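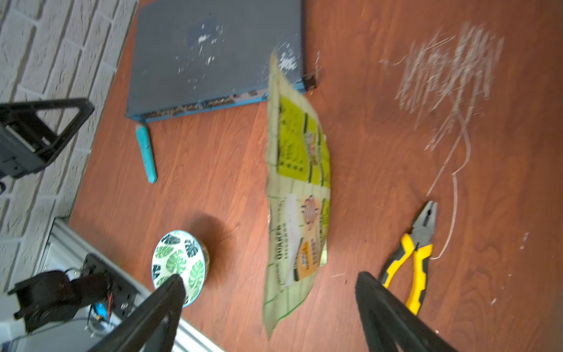
Projects > Burkgate Rooms > Reports to funder

Table clearing and storage: progress report
Last updated: September 2026

Prepared by Subira Kariuki for Adelmo Greco, Hernel Fund

1. Work since the May report

The grant of 600 was for sorting the loose items that collect on the shared tables at Burkgate and giving each kind a fixed place. Sorting is well along. The list now has 79 entries, up to date except for the back cupboard.

The brick-walled table took the most time. It gets a mix of everything: what looks like a network device with a row of ports, a turquoise chalk stick, pliers, a small bowl with a green leaf pattern, a Quaker packet. These belong in four different places under the new scheme. Food packets go to the kitchen shelf, tools to the wall rack, chalk to the tin by the door, and network equipment to Borislav Kos, who decides what is kept.

Chalk marks on the tabletop are a separate matter. There is a large patch of white scribble on the reddish-brown surface, with thin lines running off toward the pliers. Ilídio Valente has added wiping down to the closing list. We would like to try a washable mat before the next report.

2. Spending

Storage boxes and labels came from Okine and are paid for. The wall rack is ordered but not yet invoiced. We do not expect to go over the grant.

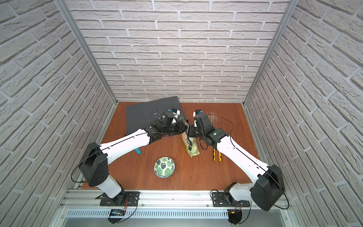

3. Still to do

The back cupboard has 6 shelves and two of them are sorted. Elibariki Mugo will finish the rest and update the list.

Packages that can stand upright, like the green-and-white one, will be stored that way so the front can be read. Flat items such as the dark gray square board need a slot that we do not have yet. Borislav has suggested a divider at the end of the rack. The cost would be small and we ask for your agreement to take it from the same grant.

The room at Mabula will follow once the Burkgate list is complete.

Related items
Burkgate Rooms: May report
Closing list for shared tables
Mabula: storage plan (draft)
Okine order and delivery notes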